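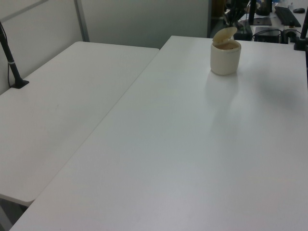
I have been clearing out my half of the office since the start of the year, and the desk is nearly done. It took longer than I planned. I share the room with Delia Neagu, who keeps almost nothing, so all of the mess was mine.

I started with paper. Most of it was from the Plovside job, which ended in April and which I was still filing as if it were open. I scanned up to 60 pages a night and shredded the rest. Then came the drawers, which were mostly pens, dead batteries and receipts from the hardware store.

After that I wanted to stop it from building up again. My problem is small trash. Pencil shavings, tea bag tags, staples, the strip you tear off a padded envelope. The big wastebasket is by the door, and I don't get up for a staple. I leave it on the desk, and by evening there is a little pile.

So I started using a desk bin. It's cream, round and small, with a hinged lid, and it looks like a trash can for a dollhouse. Signe Þrastardóttir gave it to me when she moved out of her apartment. She had used it for coffee grounds and it has the brown rim to prove it. I washed it twice with dish soap and once with baking soda, and the stain is still there. I've stopped caring about it.

A few notes after 3 weeks of using it.

The lid matters more than I expected. With the lid up I throw things in without thinking. With the lid down I put things next to it, which is the habit I was trying to break. I leave it open during the day and close it when I finish.

It needs a fixed spot. I tried it beside the keyboard first and kept hitting it with my elbow. Out on the big white table it's in reach and there's room around it.

Don't put anything wet in it. I did this with a tea bag and regretted it the next morning.

I empty it when I close it – same time, every day. If I skip one day I skip four.
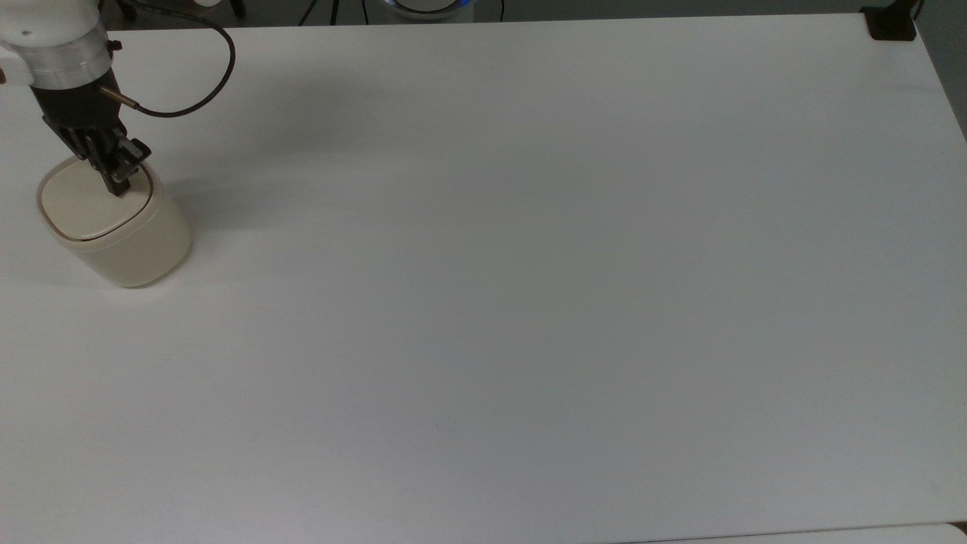
What's left to do

The cables are next. The black ones at the far end of the table are in loops and I would like them tied together and labeled. Esben Ravn says he has a roll of Velcro I can have. I also need to go through the shelf of catalogs, most of which can be recycled.

The white tables are staying. I looked at replacing them and the ones I liked were 700 each, so I wiped these down with a damp cloth and decided they were fine. Pencil marks came off with an ordinary eraser. Ink took rubbing alcohol – try it on a corner first.

I'll post again when the shelf is finished.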